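Workshop and Home Tips: Can a machine do the chores yet?

Posted by Pascual Garrido, February 25, 2021

Readers keep asking whether it is worth waiting for a robot before reorganising the garage or buying another set of shelves. The short reply is no. The longer reply depends on the chore, so I have gone through the usual ones below, with a tip for each that works whether you use a machine or your own two hands.

Floors

Robot vacuums are the one household machine I would buy today. The Elby I have at home has done 18 months on hard floors and short carpet with one change of brushes. It does not like tassels, phone leads or socks.

Tip: pick everything up off the floor before you set it going, and tuck rug fringes under. Empty the dust box every time, even when it looks half full. Cut hair off the roller with a seam ripper, working along the groove.

Washing up

A dishwasher is still the best kitchen robot there is, provided you load it. Arms that pick up plates exist in laboratories, and they are slow with anything wet or stacked at an angle.

Tip: face plates towards the middle, keep wooden spoons out, and clean the filter under a hot tap every couple of weeks. If glasses come out cloudy, check the salt before you buy a different tablet.

Laundry

Washing and drying have been automatic for years. Folding has not. Cloth changes shape each time it is lifted, and a machine has to work out afresh where the corners are. I would not put money down on a folding machine yet.

Tip: take shirts out while slightly damp and hang them straight away. Fold towels in thirds to suit the shelf, and keep matching socks clipped together through the wash.

Sorting and picking parts

Shop floors are further along than kitchens, mainly where the parts are stiff and all much the same. Short bars in an open bin are a fair job for an arm. Trouble starts when pieces lie against each other or close to the wall, where the fingers have no room to get round them. My old colleague Patricio Zapata looked into it for the Carrasco workshop and was quoted 3955 for a second-hand gripper alone, before the arm, the guarding or anyone's time to set it up. They stayed with hand sorting.

Tip: whoever or whatever does the picking, use a shallow bin with sloping sides. Do not fill it to the top. Give each size its own colour, and clamp the bin to the bench so it stays where you left it. Route cables and air hoses over the top of an arm, with enough slack for the wrist to turn, and tie them where they cannot catch on the work.
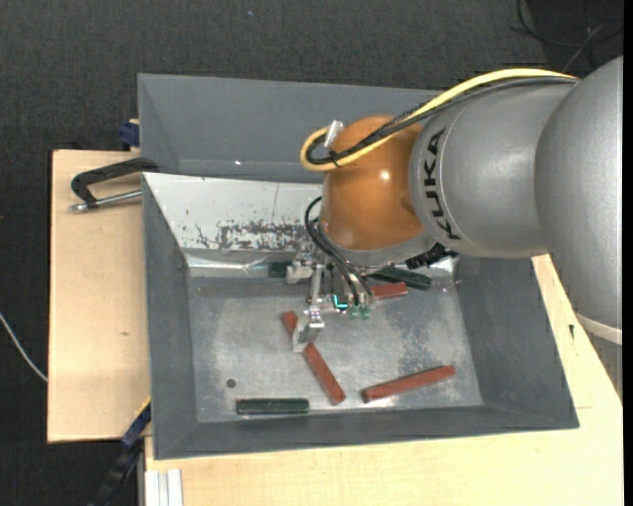 Putting tools away

No machine I know of will clear a bench at the end of the day. Tools are all different shapes and half of them end up under something else.

Tip: paint the outline of each tool on the board behind its hook. We did 24 hooks one October and have lost only a tape measure. Keep offcuts in one box and throw out what is left when it is full.

Mowing

Robot mowers manage a plain, fairly level lawn. Narrow strips and steep banks are still better done by hand.

Tip: walk the lawn first for stones and toys, and bring the mower in before dark, when hedgehogs are about.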